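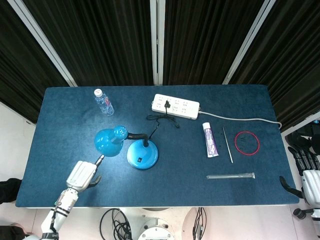 Le bureau vide coûte cher, le bureau partagé aussi

Velavberg devait régler la question du télétravail pour les villes moyennes. Un ancien dépôt postal, 900 mètres carrés, des cabines à louer à l'heure, et la promesse, imprimée sur les dépliants, de « retenir les talents ». Deux ans après l'ouverture, les talents se font prier.

Geso, la société qui exploite le lieu, annonce 3000 inscrits. Le chiffre impressionne jusqu'à ce qu'on demande ce qu'est un inscrit. Réponse de Marina Dimitriou, directrice commerciale : toute personne ayant laissé une adresse électronique. Les abonnés payants, eux, sont 40. « C'est une communauté en construction », dit-elle. On veut bien la croire, mais le loyer est déjà construit.

Orestis Alexiou, traducteur, a tenu de l'ouverture jusqu'en décembre. Il payait 26 euros la journée pour s'entendre demander de parler moins fort au téléphone. Il travaille désormais dans sa cuisine, avec une meilleure chaise. Kanyarat Kaewsai, graphiste, est restée : deux enfants à la maison, et pas de porte qui ferme. Son calcul se défend. Il ne suffit pas à remplir un dépôt postal.

L'économiste Myrto Antoniadis a étudié plusieurs de ces lieux et s'agace du vocabulaire. Selon elle, on vend de la rencontre à des gens qui cherchent surtout une table, une prise et la paix. Les cafés du vendredi, chez Geso, réunissent les mêmes cinq personnes, dont deux salariés de la maison.

La mairie étudie pourtant un second site, dans l'ancienne filature Stergiou. Une étude de besoins a été commandée. À Geso.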